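In Praise of the Last Few Millimeters
Posted 2025-01-01 by Natalina De Luca
Filed under: Opinion, Robots & Research

I have a soft spot for dull tasks. Give me a robot folding a shirt and I will clap along with everyone else, but what I really want to watch is a robot trying to put a block in a hole, the same way my kids did on the kitchen floor (with a good deal of shouting, and once with a spoon). So when Noemi Carbone invited me to Sundcombe last April to see the insertion work she calls Hornia, I said yes before she had finished the sentence.

Her method is easy enough to tell over coffee. Most learned insertion policies get one number for how they did: the block went in or it didn't. Hornia keeps a second score for how the arm behaves when it is nearly right, those last few millimeters when the block is over the board and close to the hole but maybe tilted a hair, or nudged to one side. 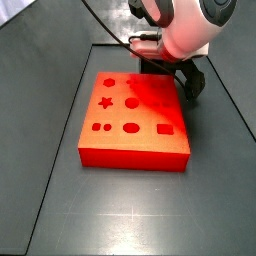 I think this is a better idea than it sounds, and I think our field has been lazy about it, myself very much included. We love a success rate. It fits in a table, it goes up from one paper to the next, and everybody knows what to do with it. But a policy that jams a block against the rim and gets lucky scores just the same as one that feels its way in, and those two are going to have very different lives once you hand them a new board or a slightly worn block.

Noemi's group ran 1,000 attempts with their older policy and went back through every failure, all 429 of them, by hand. I have sat through that kind of labeling myself and I wouldn't wish it on a friend! What they found was that most of the failures had gone fine right up to the end. The grasp was good, the trip across was good, and then the arm pushed when it should have paused.

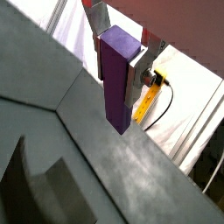
A colleague at Yeo, whose opinion I value even when it makes me grumpy, told me this is all a camera problem. Put a better view at the wrist, he says, and the policy will sort itself out. I'd agree that the wrist view matters a great deal. Still, a square block and a square hole can look perfectly lined up from one side and be a few degrees off in the direction you can't judge, and I don't believe more pixels will teach an arm to be patient about it.

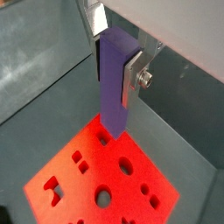

Page last changed: 2 edits since first posting, spelling only.

What I'd like to see is for the second score to become ordinary. Zernenell, the open benchmark many of us use, already logs contact force, so the raw material is sitting there. It would take a student a few weeks, I'd guess, and after that we could all stop squinting at each other's videos trying to work out whether a success was a good one.

There are fair complaints. The Hornia score depends on where you decide "nearly" begins, and Noemi picked her distance by trial and error, as she'll cheerfully tell you. Her newer policy was also tested on only 60 attempts when I visited, far too few for anyone to be hanging banners. And every trial began from a tidy start, with the block standing upright in its holder, so we learn very little from it about picking something up off a messy bench.

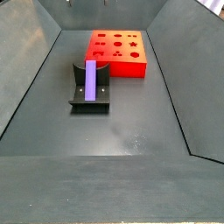 I can live with all of that. A narrow test that tells you where the trouble is seems worth more to me than a broad one that mostly tells you there is some, and I would happily read ten more papers about blocks and holes if they were this frank about the misses. Noemi says the failure labels will be shared once her students have cleaned them up, and I've already asked for a copy.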